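FOR IMMEDIATE RELEASE

Joslow Tree Watch Questions Replanting Promise for Tanach Creek

Group asks county to hold off on Aquino Road widening until tree survey is redone

JOSLOW, March. Joslow Tree Watch today asked the county to delay its vote on the Aquino Road widening, saying the plan to replace mature trees along Tanach Creek rests on a survey that leaves out much of what is growing there and a planting promise that has no money behind it after the first year.

The plan, prepared for the county by Drirnport Land Planning, calls for the removal of 91 trees on the creek side of the road. Most are sycamores, bur oaks and black walnuts. In return, the county says it will plant a larger number of young trees at sites to be picked later. The plan calls this a "net canopy gain."

We have read the plan twice and we can't find the gain. A sapling in a five-gallon pot doesn't shade a creek. The plan's own growth chart shows the new trees reaching useful size decades from now, and it gets there by assuming that every one of them lives. Anyone who has walked past the new trees at the Joslow park-and-ride knows how that tends to go. The county put in 70 there after the last road project. Our members went back last summer and found 11 with leaves on them. The rest were dead or gone, and several still had the nursery tags and the wire around the trunk.

The county's answer, given at the last public meeting, was that lessons had been learned. We asked which ones. We were told that the new contract would include "establishment care." The draft contract describes that care as watering during the first growing season, "as conditions allow." It doesn't say who decides what the conditions allow. It doesn't say what happens in the second summer, and it sets no penalty if the trees die.

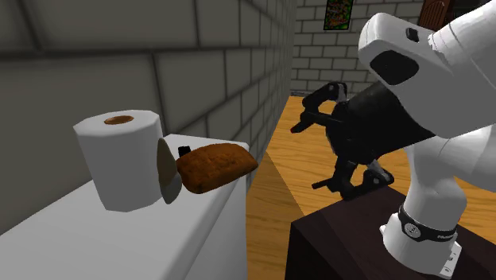
The survey is a bigger worry. Trees under 12 inches across at chest height were not counted at all, so a healthy young oak that came up by itself and has made it through several dry years is treated as brush. The plan then proposes to pay for planting oaks that are smaller than the ones it ignored. Trees that lean over the water were marked as being in poor condition, with no further notes. Sycamores on a creek bank lean. Some of these have been leaning since before the road was paved.

We also asked for the field notes behind the condition ratings. So far we have received a summary table and a map on which the creek is drawn on the wrong side of the old pump house. We would like to believe that is only a drawing mistake, but the same map was used to decide which roots the road work would cut.

Supporters of the project say the road is too narrow and that something has to be done about the curve near the Tanach bridge. Joslow Tree Watch agrees about the curve. Our members drive it too. What the plan doesn't explain is why a problem at one curve calls for clearing the bank along the whole stretch. An earlier version showed the extra lane width on the field side, where there are hardly any trees. That version was dropped, and the only reason given in the file is "cost considerations," without a figure.

Joslow Tree Watch is asking the county to do the following before it votes:

Redo the tree survey with smaller trees included, and release the field notes along with it.

Name the replanting sites and say who will look after them after the first growing season.

Hold back part of the contractor's payment until the new trees have been checked in their third year.

Put the field-side version back on the table with real costs next to it.

None of this is unusual. Other places ask for these things as a matter of routine, and the third item costs the county nothing if the trees do as well as the plan says they will.

The vote is set for Tuesday at 6:30 p.m. in the county annex. Public comments are taken at the start of the meeting, and speakers must sign in at the door. Written comments can be left at the clerk's window until noon the same day. The plan can be read at the Joslow library, where the appendix with the tree table is kept in a separate binder that you have to ask for.

About Joslow Tree Watch

Joslow Tree Watch is a neighborhood group that keeps records of large and old trees in Joslow and along Tanach Creek. It is paid for by member dues and takes no money from developers or from the county.

###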